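5 Einrichten und Betreiben der zweiarmigen Arbeitszelle für textile Güter

5.1 Geltungsbereich

Dieser Abschnitt regelt die Einrichtung, die Freigabe und den laufenden Betrieb der zweiarmigen Arbeitszellen am Standort Rumden. Er gilt sinngemäß für den Standort Biltley, soweit dort keine abweichende Betriebsanweisung ausgehängt ist. Die Arbeitszellen des Typs Humwood mit nur einem Arm werden in Abschnitt 6 behandelt.

Als textile Güter im Sinne dieses Abschnitts gelten Beutel, Säcke, Kissenbezüge, Tücher und Kleidungsstücke ohne starre Einlagen. Güter mit Reißverschlüssen aus Metall, losen Nadeln oder nicht gesicherten Bändern dürfen nur nach Rücksprache mit der Zellenverantwortlichen eingelegt werden.

5.2 Zuständigkeiten

Zellenverantwortliche für den Standort Rumden ist Kazue Furukawa. Sie erteilt die Freigabe nach Abschnitt 5.6 und führt das Zellenbuch. In ihrer Abwesenheit geht die Zuständigkeit auf Francine Simard über.

Bedienpersonen müssen die Unterweisung nach Formblatt 284 abgeschlossen haben. Die Unterweisung ist jährlich im Juni zu wiederholen. Eine mündliche Einweisung am Gerät ersetzt das Formblatt nicht.

Arbeiten an der elektrischen Einspeisung, am Sicherheitsstromkreis und an den Antrieben sind der Firma Guzmán oder einer von ihr schriftlich benannten Fachkraft vorbehalten.

5.3 Vorbereiten der Arbeitsfläche

1. Die Zelle am Hauptschalter ausschalten und gegen Wiedereinschalten sichern.

2. Die Arbeitsfläche mit einem fusselfreien, leicht angefeuchteten Tuch abwischen. Lösemittelhaltige Reiniger sind nicht zulässig.

3. Die Stoßkanten zwischen Wänden und Arbeitsfläche auf eingeklemmte Fasern prüfen. Gefundene Fasern mit der Kunststoffpinzette entfernen.

4. Die Wände auf festen Sitz prüfen. Eine Wand, die sich von Hand verschieben lässt, ist vor dem Einschalten neu zu befestigen.

5. Werkzeuge, Schreibzeug und persönliche Gegenstände aus der Zelle entfernen.

6. Die Ausleuchtung kontrollieren. Auf der Rückwand dürfen keine harten Schatten liegen, da die Greifpunktbestimmung sonst Falten im Gewebe falsch bewertet.

Hinweis: Einzelne Glanzstellen auf der Arbeitsfläche sind zulässig, sofern sie nicht in dem Bereich liegen, in dem das Gut gegriffen wird. Im Zweifel ist ein Probelauf mit hellem und mit dunklem Gewebe durchzuführen.

5.4 Prüfen der Arme und der Kabelführung

Vor jeder Schicht sind beide Arme in spannungsfreiem Zustand zu prüfen. Die Prüfung erfolgt vom Sockel zum Greifer und wird für jeden Arm getrennt im Zellenbuch eingetragen.

1. Die Schrauben und Halterungen der Grundschiene durch Sichtprüfung auf Vollständigkeit kontrollieren. Lose Schrauben mit dem Drehmomentschlüssel nach Datenblatt 3915 nachziehen.

2. Jedes Armsegment auf Risse prüfen. Besonders zu beachten sind die Ränder der Befestigungslöcher.

3. Die Abdeckungen der Gelenke auf festen Sitz prüfen. Fehlt eine Abdeckung, ist die Zelle zu sperren.

4. Das Kabel über seine gesamte Länge mit der Hand abfahren. Knicke, Scheuerstellen und blanke Stellen führen zur Sperrung der Zelle.

5. Die Kabelclips schließen. Geöffnete oder gebrochene Clips sind zu ersetzen; Klebeband ist kein zulässiger Ersatz.

6. Den Stecker am Greifer auf vollständigen Sitz prüfen. Er darf bei leichtem Zug nicht nachgeben.

Vorsicht: Kabelschlaufen benötigen ausreichend Weg für die volle Bewegung des Arms, dürfen sich aber weder um ein Gelenk noch um den zweiten Arm legen können. Nach jeder Änderung der Kabelführung ist der Bewegungsbereich beider Arme im Einrichtbetrieb vollständig abzufahren.

5.5 Einlegen der Güter

Das Gut wird stets bei stillstehenden Armen eingelegt. Der Stillstand ist an der Bedieneinheit abzulesen – die Beobachtung der Arme allein genügt nicht, weil ein Arm auch im Haltebetrieb ohne Vorwarnung anlaufen kann.

1. Die Taste »Einlegen« betätigen und die Bestätigung an der Bedieneinheit abwarten.

2. Den Behälter für bereitgestellte oder abgelegte Teile in einer hinteren Ecke der Arbeitsfläche abstellen. Der Behälter muss den Greifbereich beider Arme über dem Gut frei lassen.

3. Das zu bearbeitende Gut in die Mitte der Arbeitsfläche legen. Eine bestimmte Faltenlage ist nicht erforderlich. Das Gut darf die Grundschiene nicht überdecken.

4. Hände und Ärmel vollständig aus der Zelle nehmen.

5. Die Taste »Einlegen« erneut betätigen und die Rückmeldung abwarten.

Bei Arbeiten mit zwei Armen an einem gemeinsamen Gut sind die Greifer mechanisch über das Gewebe gekoppelt. Jede Bewegung des einen Arms wirkt als Zugkraft auf den anderen. Die zulässige Kraft ist daher für beide Arme auf denselben Wert einzustellen, und zwar auf den jeweils niedrigeren der beiden im Gutdatensatz hinterlegten Werte.

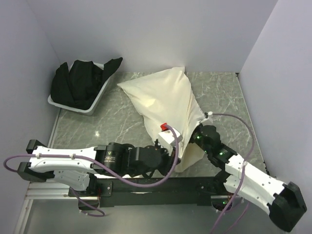

Wird das Gut angehoben, ist die Hubhöhe so gering zu wählen, wie es der Arbeitsschritt zulässt. Ein hoher Hub vergrößert die Pendelbewegung des freien Gewebes und erhöht die Gefahr, dass sich Zipfel oder Bänder in einem Gelenk verfangen. Bei Beuteln und Säcken ist nach dem Greifen eine Haltezeit von 5 Sekunden einzustellen, bevor der nächste Bewegungsschritt freigegeben wird.

Hinweis: Der Behälter darf während des laufenden Zyklus nicht von Hand verschoben werden. Teile, die über den Behälterrand hängen, sind zulässig, solange sie nicht in den Fahrweg eines Arms reichen. Andernfalls ist der Zyklus zu beenden und der Inhalt nach Schritt 1 neu einzulegen.

5.6 Freigabe

Die Freigabe wird je Schicht und je Zelle erteilt. Sie setzt voraus, dass die Prüfungen nach 5.3 und 5.4 im Zellenbuch eingetragen und unterschrieben sind.

1. Den Not-Halt an der Bedieneinheit auslösen und prüfen, ob beide Arme stromlos gemeldet werden.

2. Den Not-Halt an der Zelle auslösen und die Prüfung wiederholen.

3. Beide Arme im Einrichtbetrieb einzeln in die Grundstellung fahren.

4. Beide Arme gemeinsam mit verminderter Geschwindigkeit einen Leerzyklus ausführen lassen.

5. Einen Zyklus mit dem Prüfbeutel fahren und das Ergebnis eintragen.

6. Die Freigabe im Zellenbuch mit Uhrzeit und Namenszeichen bestätigen.

Schlägt einer der Schritte 1 und 2 fehl, ist die Zelle unverzüglich zu sperren und die Firma Guzmán zu verständigen. Eine Wiederholung des Versuchs durch die Bedienperson ist nicht gestattet. Bei einem Fehler in den Schritten 3 bis 5 darf die Prüfung nach Behebung der Ursache einmal wiederholt werden.

5.7 Verhalten bei Störungen

a) Gut rutscht aus einem Greifer

Der Zyklus hält selbsttätig an. Der zweite Arm verbleibt in seiner Stellung und hält das Gewebe weiter unter Spannung. Das Gut darf in diesem Zustand nicht von Hand abgezogen werden. Zunächst ist der haltende Arm über »Greifer lösen« zu öffnen, danach sind beide Arme in die Grundstellung zu fahren.

b) Gewebe ist in einem Gelenk eingeklemmt

Not-Halt auslösen, Hauptschalter ausschalten und sichern. Das Gewebe nur in der Richtung herausziehen, in der es eingezogen wurde. Lässt es sich nicht ohne Kraftaufwand lösen, ist es abzuschneiden. Der Arm darf nicht von Hand gegen den Widerstand des Antriebs gedreht werden.

c) Kabel hat sich um einen Arm gelegt

Not-Halt auslösen. Eine Rückwärtsfahrt über die Bedieneinheit ist untersagt. Nach dem Freilegen des Kabels ist die Prüfung nach 5.4 vollständig zu wiederholen und eine neue Freigabe einzuholen.

d) Anzeige an einem Antriebsmodul fehlt oder blinkt

Den Zyklus beenden und die Meldung an der Bedieneinheit ablesen. Die Anzeigen an den Modulen dienen der Fehlersuche und dürfen nicht als Nachweis des sicheren Zustands herangezogen werden. Die Meldecodes sind in Anlage 3255 aufgeführt.

5.8 Aufzeichnungen

Das Zellenbuch verbleibt an der Zelle. Einzutragen sind:

– Beginn und Ende der Schicht
– Ergebnis der Prüfungen nach 5.3 und 5.4, getrennt nach linkem und rechtem Arm
– Art des Gutes und verwendeter Gutdatensatz
– jede Auslösung des Not-Halts, auch eine versehentliche
– jeder Austausch von Kabeln, Clips, Steckern und Abdeckungen

Korrekturen sind so vorzunehmen, dass der ursprüngliche Eintrag lesbar bleibt. Für den Standort Biltley sind die Eintragungen zusätzlich am Ende jedes Monats in Kopie an die Zellenverantwortliche in Rumden zu übermitteln.

5.9 Außerbetriebnahme am Schichtende

1. Den laufenden Zyklus zu Ende führen oder über »Zyklusende« abbrechen.

2. Beide Greifer öffnen und das Gut entnehmen.

3. Die Arme in die Ruhestellung fahren. In der Ruhestellung dürfen sich die Arme nicht berühren.

4. Den Behälter entnehmen und leeren.

5. Den Hauptschalter ausschalten und sichern.

6. Das Zellenbuch abschließen. Offene Mängel sind der nachfolgenden Schicht zusätzlich mündlich zu übergeben.

Steht die Zelle länger als eine Schicht still, entfällt die bestehende Freigabe. Vor der Wiederaufnahme des Betriebs ist nach 5.3 zu beginnen.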